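Getting better is slow (week three)

Thanks for all the messages after the last post! I read every one of them from the couch, where I have pretty much been living. For anyone new, I had a hernia repaired in January, and I've been home in Bovton ever since, not lifting things.
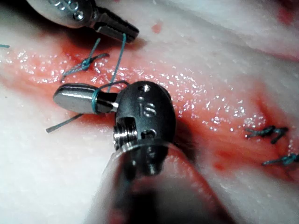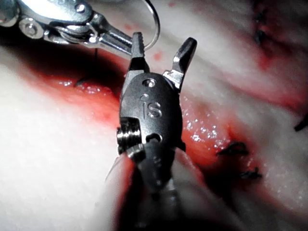 Blue-green suture in the jaws in the first one, jaws wide open in the second.

OK, squeamish people, you can come back now.

So what do you do all day when you can't pick up a laundry basket? I had big plans. I was going to read the giant Genimden novel that's been on my nightstand for two years (612 pages, small print), learn some Portuguese, and sort every photo on my computer. I'm on page 40 of the novel. I know how to order a coffee in Portuguese. The photos are exactly where they were.

What I did do was sleep, a lot more than I expected to. The first week I'd get up, eat some toast, feel very proud of the toast, and be out cold again by ten in the morning. The nurse had told me that would happen and I nodded along like it was meant for somebody else. If you've got an operation coming up, clear more of your calendar than you want to. I told work I'd be answering email by the fourth day and I really should have kept my mouth shut.

The other thing I wasn't ready for was sneezing. Oh my gosh, the sneezing. Coughing too, and laughing, but you can see a laugh coming and sort of brace for it. My sister sent me a video of her dog falling off an ottoman and I had to hand the phone to my husband and ask him to just tell me how it ended. The pillow trick works - you hug a pillow hard against your belly when you feel one coming - but then you have to carry a pillow everywhere. I took mine to the mailbox. I took it in the car, too, between me and the seat belt, and I'm going to keep doing that for a while yet.

Food has been its own little adventure. I went off coffee completely for eight days, me, who has a mug in every room. All I wanted was cold applesauce and those plain crackers in the blue sleeve. Then one afternoon I woke up starving and wanted pot roast, right that minute, with the carrots. We didn't have pot roast. We had soup, because Tadeusz Zawadzka from two doors down had brought over a pot of it the night before, barley and mushroom, and I ate three bowls standing at the counter. I've asked him for the recipe and he says there isn't one, you use what's in the house. I'm going to try it anyway when I'm allowed to carry the big pot. My guess is dried mushrooms, a lot of dill, and much more butter than I would dare.

Now, walking. They want you up and walking right from the start, and I was good about it, mostly because it got me out of the living room. At first it was to the end of the hall and back. Then the driveway. Then the corner of Gritar Street, where there's a low wall I could sit on and watch the school buses. I wore my husband's old step counter and I'm writing this down here so I remember it: my best day so far is 3,503 steps. Before all this I would have done that by lunch without noticing. I came home and told everybody. I told the pharmacist.

Mawuli Asante came with me on some of those walks. We used to work in the same building and I hadn't seen her properly in over a year, just the usual "we have to get together" back and forth. She had some vacation days to use up and she'd show up at two o'clock with her hat on, ready to go. We went so slowly that we were passed by a man with a walker. But we talked more in those two weeks than we had in five years of sharing an elevator, and I'd like to keep it going once I'm back at work. Same time, maybe a longer loop.

Marti (the cat) has not been a help. She's fourteen pounds and she has only ever had one landing spot, which is my stomach. For the first few nights we shut her out of the bedroom and she sat outside the door and yelled. We've got a system now where I put a tray table across my lap and she gets up on that and glares at me. She's on it as I type. The laptop's on the arm of the couch and my spelling is suffering for it.

A few practical things, for whoever finds this by searching at three in the morning like I did:

Get pants with a soft waist, and get them before. I lived in a pair of my husband's pajama bottoms and two nightgowns.

Move the stuff you use every day to counter height. Plates, the coffee you'll want again eventually, shampoo. I forgot about the shampoo.

A 32 ounce bottle with a bendy straw, next to the bed. You drink so much more if you don't have to sit up for it.

Take the stool softener. I'm not going to say any more about that.

Write down your questions for the follow-up visit as you think of them. I had a list on the back of an envelope and I left the envelope on the kitchen table, so then I called my husband from the waiting room and had him read it to me out loud over the phone. Half of it I couldn't make sense of. One line just said "bathtub??"

The answer on the bathtub was not yet, by the way. Showers only for me until they say different, and please ask your own people about your own situation, I'm just a lady on a couch.

The follow-up went fine and I've got another one coming. No lifting anything heavier than a gallon of milk for now. I got brave and asked about gardening and was told pots on a table, yes, digging, no. So I've sent off for seeds, way too many, and I'm going to start the tomatoes on the dining room table and we can eat in the kitchen for a month. Does anyone have a favorite small yellow one? The kind I used to grow seems to have dropped out of the catalogs, and I can't remember what it was called, only that it split every time it rained.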